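Night Line

The main ran under Illgate High Street at a depth of just over a metre, cast iron, 400 millimetres in diameter, laid in two contracts with a change of bolt pattern outside the chemist. It was losing water. The night flow into the zone should have dropped to almost nothing by two in the morning and it did not. It dropped, then it stopped dropping, and it stayed on a flat line until the first kettles went on.

I was sent by Flason, who held the leakage contract for the district. The instruction said to find it, mark it and leave it. Digging was another firm's work. I had a van, a listening stick, a ground microphone, two correlators and a case of Brilia loggers, which are small steel cylinders with a magnet at one end. You lower one into a valve chamber, it grips the spindle, and it records noise for two hours while the town is asleep. In the morning you pull them up and compare.

On the first night I set loggers on every valve from the bridge to the school. All of them heard something. That is normal. A pressure reducing valve hums, a refrigerator in a butcher's hums through the service pipe, a taxi office has a cistern that never quite shuts. The skill is in subtracting. I listed the sources I knew and took them off one by one, and by breakfast I had a noise left over that belonged to nothing on the list.

It was a low noise. Leaks on iron are generally higher, a hiss with some grit in it. Plastic gives a low note that dies within a short distance. This one was low and it carried, and it sat at the same level on loggers a long way apart, where a real leak should be loud at one and faint at the next.

I reported it as unresolved. The supervisor wrote back that unresolved was not one of the codes.

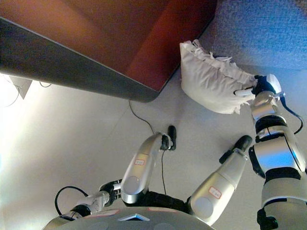 The correlator needs three things before it will give a position: the pipe material, the diameter and the distance between sensors. If any of them is wrong it will still give a position, to the nearest ten centimetres, and it will be wrong by the same confident margin. I measured the distance with a wheel, twice, walking in the gutter. It came to 76 metres from the valve by the bank to the hydrant at the corner. I went back to the flat to enter it. Flason had put me in a furnished let above the dry cleaner's, and I worked there with the traces spread on a white pillow whose edge had frayed into loose strands, which caught on the staples. It was the only surface that did not pass the vibration of the pressing machines downstairs into the sensors on test. The result placed the leak 12 metres from the bank, under the zebra crossing.

I went out that night with the stick. A listening stick is a steel rod with a wooden cup at one end, and there is no electronics in it. You put the rod on the metal and your ear on the cup. I tried the valve, then the stop taps on both sides, then the crossing itself with the ground microphone, stepping it along at half-metre intervals. The tarmac was quiet. On the valve by the bank I had my low note again, steady, with a slight beat in it, as when two strings are nearly but not quite in tune.

A constable stopped and asked what I was listening to. I let him have a go. He listened for longer than people usually do.

"Is that the water?" he said.

I said it was in the pipe. He handed me back the stick, wiped his ear with his glove and walked off towards the bridge.

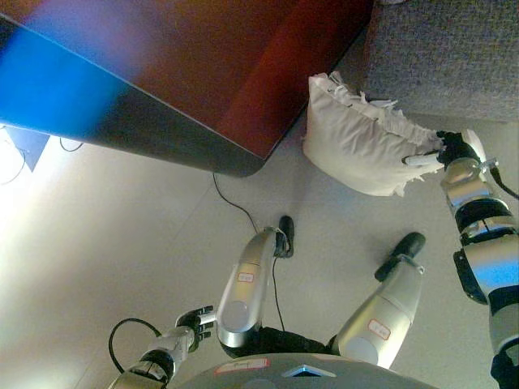 The records office for the old water company was in a former chapel at Doãn Place, a short terrace that a shipping agent had built and named after somewhere he had traded. The drawings were kept flat in steel drawers. Most of them were linen-backed and in good condition. The High Street sheet showed the two contracts in two colours of ink, the bolt change, the valves, and a branch that I had not seen on any modern plan.

The branch left the main at the bank. It ran east under the pavement, turned once, and stopped at a square drawn in pencil. There was no valve shown on it, which was poor practice even then. Against the square somebody had written a word, rubbed it out, and written it again more lightly. I took it to be "house". The archivist, who had better eyes, thought it was "hours".

I asked whether the branch had been abandoned. She found the abandonments register, a thick book with a broken spine, and went down the column with a ruler. Every dead main in the district was there with its date and the signature of the inspector who had capped it. The branch was not in it. She pointed out that this only meant it had not been recorded as capped. I said that in my line of work that came to the same thing, and she said that in hers it did not.

She let me make a tracing. I did it in hard pencil and marked the scale in the corner.

If the branch was live, then the correlator had been solving the wrong problem. It assumes one pipe and two ends. Put a third leg on the pipe and a noise anywhere along that leg will be reported at the tee, because the tee is where the sound enters the stretch being measured. Twelve metres from the bank was close to the tee but was not the tee. I checked the wheel against a steel tape and found it read long, and the correction moved the position by most of the difference. I wrote this in the daybook and underlined it. It was the best hour of the job.
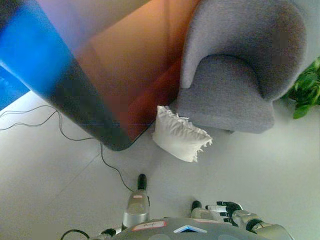
On the fourth night I closed the valve at the bank. This needed a notice, a call to the control room and a second man to stand at the hydrant, and Flason supplied all of these without comment, the flow figures having gone up to the client by then. The valve was stiff. It took us a long time to bring it down, a quarter turn and back an eighth, a quarter turn and back an eighth, to let the grit wash out of the seat.

With the valve shut, the section between the bank and the hydrant was fed from one side only. The loss should have altered. Control read me the flow over the radio every five minutes and it did not move. I asked them to check the meter and they told me they had done so that afternoon. The rate was 1,000 litres an hour, near enough level that the line on their screen looked as though it had been ruled.

I put the stick on the closed valve. The note was still there, but it had changed pitch. It had gone up by a small interval, and the beat had gone out of it.

The second man listened and said it sounded to him like somebody humming through their nose. He was not a fanciful person. He had come to us from drains. I asked him to write down the time and what he had heard, and he wrote the time.

We opened the valve at a quarter to four. The pitch went back down as the gate came off its seat. I recorded the whole of it on a Brilia unit held against the spindle by hand, and the file is in the job folder, where it shows as a clean line with a step in it. There is a form for attaching audio to a leak report. It has a box for background noise, and I left that blank.

By then it was getting light and the bakery had its door open. I walked the line of the branch from my tracing, east along the pavement, holding the paper up at each shopfront to take a bearing. It turned where the drawing said it turned, between a solicitor's and a shoe repairer's, into a passage wide enough for one person. The passage ended in a brick wall with a boundary post in front of it. There was an iron cover at the foot of the post, square, with no lettering. I had not been told of a cover. It was not on the tracing, although the pencil square was, and I scaled the one off against the other and they agreed.

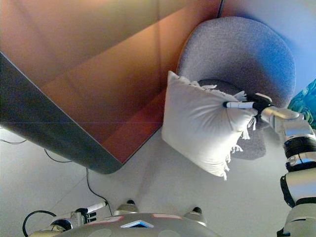
I had lifting keys in the van but none of them fitted. The slots were the wrong way round, narrow at the middle and wide at the ends. I cleaned them out with a screwdriver and tried again. Then I lay down on the bricks and put the stick to the cover.

There was no note at all. There was the ordinary silence of a chamber, which has a width to it, and which you learn to hear. I stayed there for several minutes to be sure. I moved the rod to each corner in turn. When I took my ear away from the cup my back was cold and the solicitor's cleaner was standing at the end of the passage with a bucket.

She told me it had been making a noise all week. She said it had stopped just now, when I knelt down.

I went back to the van and called control. They confirmed that the night flow had fallen at 5.10 to within the allowance for the zone and was holding. They asked what I had repaired. I said nothing had been excavated and no fitting had been touched except the valve, which was open, as found. They asked for the code. I read down the list on the inside of the clipboard, and the nearest was seventeen, which is "customer side, ceased on attendance".

The paint mark is on the cover, blue, a cross with an arrow. I sprayed it before I left, in accordance with the instruction. Flason passed the job to the digging contractor on 15/09/2019, and it came back a month later with a photograph of the passage, the wall and the boundary post, and a note requesting a better location, as their gang had been unable to find any cover.

I have been asked to reattend. I have had a key made.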